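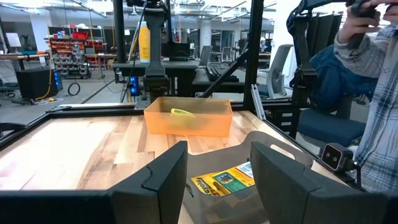 The small-parts sorting work is where most of the grant has gone since January, so I'll start there, Denise, and get to the money at the end. We settled on plain bins and trays for everything, picked mostly by Beryl Marsden, who has strong feelings about bins! The clear one with the handle slot is my favorite so far, because you can spot a yellow and green printed card lying in it without picking anything up. The orange tray is shallow and see-through enough, and it suits little things that roll off and vanish (we lost plenty of those in the spring).

Tags: Grant updates, Bretisley project, Storage & sorting
Last updated 9/22/25

We've now sorted 493 items for the Hebden list, out of the 300 we promised you, so I'm pretty pleased — and a bit tired. Jade Dawber rewrote the category names twice. "Misc" is gone, and good riddance.

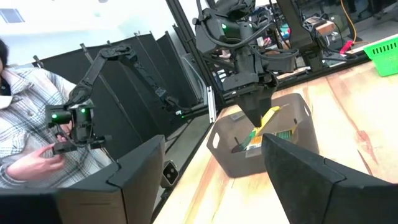 What still bugs me is the labels. The first batch peeled, and we had to redo 177 of them by hand over nine days. Joaquim Amaral found a better stock and we're switching everything over, which will eat a little of the supplies line but not enough to need a new form from you, I hope.

Search this site Enter keywords Go

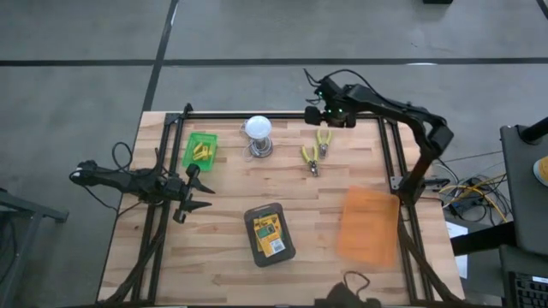
Next up is the mixed set, where big and small things share one bench and you have to decide what goes where as you go. Jinfeng Lei is writing the instructions for that, and I've asked for short sentences. We'd like to keep the leftover travel money and put it toward more trays, if you're okay with it. Could you let me know before we order?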